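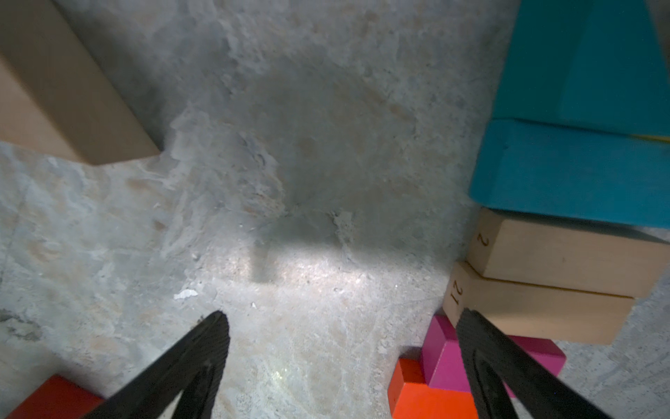
Numbered blocks lose their print first, according to one reader's letter from Jevgate, and the damage comes from soaking them, never from play. The letter is right. Printed wood should be wiped with a cloth wrung out almost dry, along the grain, and left on a rack until the end faces feel the same as the sides.

Plain and painted blocks, cleaning and storage

Crumbs and grit on a hard tabletop scratch paint. Brush the surface before laying blocks out, and again before packing up.

Rough corners: 100 grit on bare wood, two or three strokes. Do not sand a face that carries a number. Painted pieces are better left alone – a chip with a sanded edge shows more than a chip.

Sort by colour only if the set is used for laying out flat figures. For stacking, sort by length. Keep chessboards and boxed card games on their own shelf, as loose blocks dent the corners of the boxes.
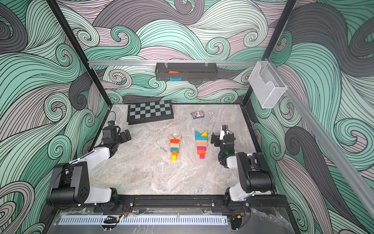 Could a finished layout be kept overnight without gluing it? Yes, on a flat surface. Slide the pieces together so that each touches its neighbour, then cover them with a shallow tray turned upside down. The Susmont tray allows 30 mm of clearance, enough for most blocks lying flat. Thicker sets need the Pacheco, up to 80 mm.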